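Two Hands, One Bowl

At Tirkside, a student robotics club spends its spring on fruit

By Oona Savolainen

The assignment that occupied the Tirkside club from March onward fits on one line: move fruit into and out of a bowl, using two grippers. Members work the grippers by hand and record each attempt, and the recordings become training material for the club's arm, which is called Urnetti.

Fruit was picked because it varies. A kiwi and an orange need different openings, and an old apple with wrinkled skin offers a poor surface to close on. Mandarins are small enough that neighboring fruit gets in the way of the fingers.

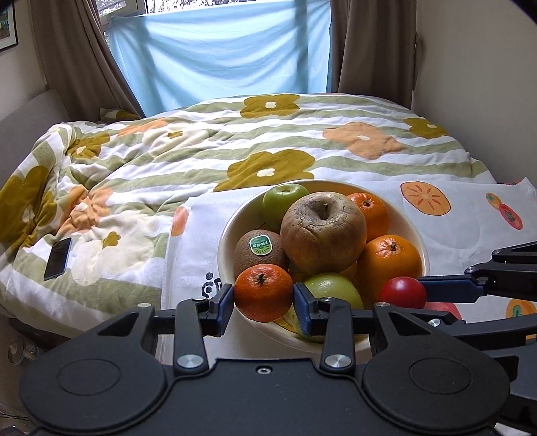 Setting the task

Deividas Ķēniņš, who coaches the club, allows 23 starting layouts. A session covers 6 of them. Each attempt is logged by layout, by operator and by which hand moves first.

Soft surfaces are part of the plan. On a hard table, fruit rolls until something stops it. On bedding it settles into folds, and the fingers have to come in at a steeper angle.

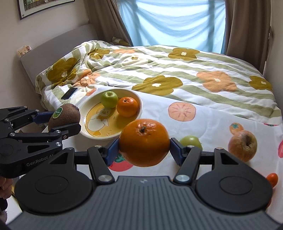

Ķēniņš asks operators to close slowly and lift straight up. Attempts in which the fruit is dragged sideways are kept but tagged, and Bindov, the club's sorting script, leaves them out of the first training pass. By the end of May the set held 109 clean attempts.

Two-handed work has been the harder half. New operators tend to park one gripper while the other moves, and a policy trained on that learns to park as well. The club now rotates its 2 operators after every layout.
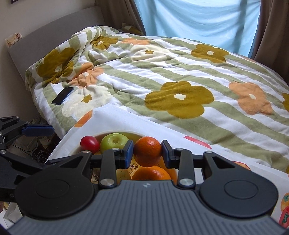
Reading time: 2 minutes

Urnetti has so far been tested only on single oranges. Mixed bowls come next, followed by a joint trial with the student team at Uibo, which uses the same layouts and a different arm.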